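Speaker notes - Can they do the dishes yet?
Community evening, 3rd August. Allow 25 minutes plus questions.

Opening (slide 1)

Start with the short answer so people can relax: no, not in the way most of us mean it. A machine can wash a plate if you hand it the plate. It can vacuum a floor if you pick up the socks first. The part we would pay for is the handing over and the picking up, and that is still us.

Ask for hands: who owns a robot vacuum? Keep your hand up if you tidy before you run it. Wait for the laugh.

What I mean by a chore (slide 2)

A chore has a start that isn't clear and a finish that's a matter of taste. "Clean up the living room" has no list of steps. You have to look around, decide what is out of place, know where it belongs, get to it, pick it up without knocking anything over and put it down somewhere sensible. Machines have become fairly good at some of these. They are rarely good at all of them one after the other.

Shop floor versus home (slide 3)

Use the Vitden example. They make cabinet hinges and run a packing line with two arms. Same box, same height, same lighting, all day. It works and it has worked for years. Then in July they tried one of the arms on mixed returns, where every item comes in a different bag, and pulled it after 28 shifts. The arm was fine. The bags weren't the same twice.

Point to make: the factory was built around the machine. Your house wasn't, and you wouldn't want to live in it if it was.

Practising in made-up houses (slide 4)

Most of the learning now happens in simulation. Skiltura trained its tidying program on 2,000 simulated rooms before it went near a real one. Rooms are cheap on a computer. You can change the colour of the furniture, shift the doors, put things on the sofa and run it all again overnight.

Say plainly what this is good for: finding a way through a room, spotting the thing that doesn't belong, getting past a wall that blocks half the view. Losing sight of things is a bigger problem than people expect. We lean around a corner without thinking about it. The program has to decide that leaning is worth doing.

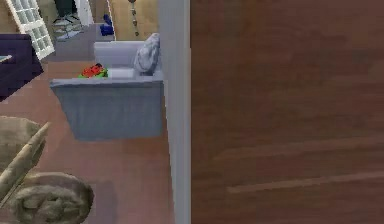
Cushions are the other good case. A person knows a cushion lives on the sofa and most other things don't. For a program that is a guess based on how often it has seen each item in each spot. If your family keeps odd things on the sofa and likes it that way, it will guess wrong, and it will keep tidying them away until someone tells it to stop.

What doesn't carry over (slide 5)

Soft things, mostly. A simulated cushion doesn't squash quite like a real one. Neither does a towel or a bag of flour. Insaurralde's gripper did well on screen and then spent its first real week pinching tea towels and dropping them - worth a mention if there's time, skip it if we're past the 15 minute mark.

Cost (slide 6)

Wukeck's rental price is $2,000 a month with a technician on call. Compare that with a cleaner every fortnight. Don't linger, people can do the sum.

Questions I expect

Will it be safe near kids? Slow ones, mostly, with someone watching.
Can it do stairs? Some can. Carrying a full laundry basket down them is another matter.
When? I don't give a year. If pushed, say folding and fetching before cooking.

Leave the contact slide up and remember to return the clicker to the front desk.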